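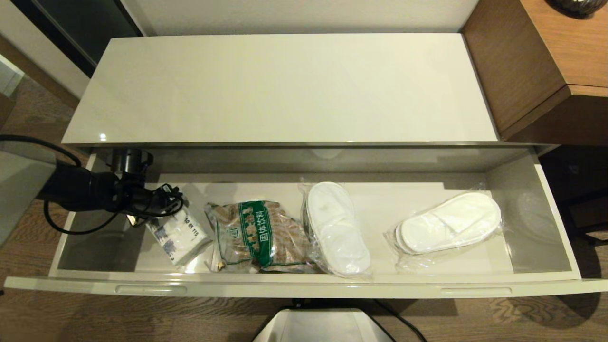 Hazel Boateng
Blogger, list maker, keeper of the guest drawer

So my sister is coming to Lestport in September with both kids, and I have finally given the guest room its own drawer. I've wanted one ever since we stayed at the Korkari, a tiny hotel with 28 rooms where every drawer you opened had something nice in it!

Mine is the cream one under the shiny cabinet. So far it has a little packet of tissues or wipes, a bag of drink mix (the brown granular kind, with the green label) and two pairs of white slippers, still in their plastic. They're the fluffy terry sort, and I'm a bit jealous of whoever gets them.

I went back and forth on the drink mix. Ambrose says guests want coffee and that's the end of it, but my sister gets up at 8 and likes something warm and sweet before she'll talk to anyone -- same as our mom. It stays.

There's still a nice stretch of bare drawer between the slippers, and I'm trying hard not to stuff it. Maybe a phone charger? The kids would like snacks, but I know exactly how crumbs behave in a glossy white drawer, so those can live in the kitchen.

Next up is the closet, where I found 43 hangers and not one that matches another. If you keep a guest drawer, tell me what's in yours -- I'm heading to the store this weekend with a very short list.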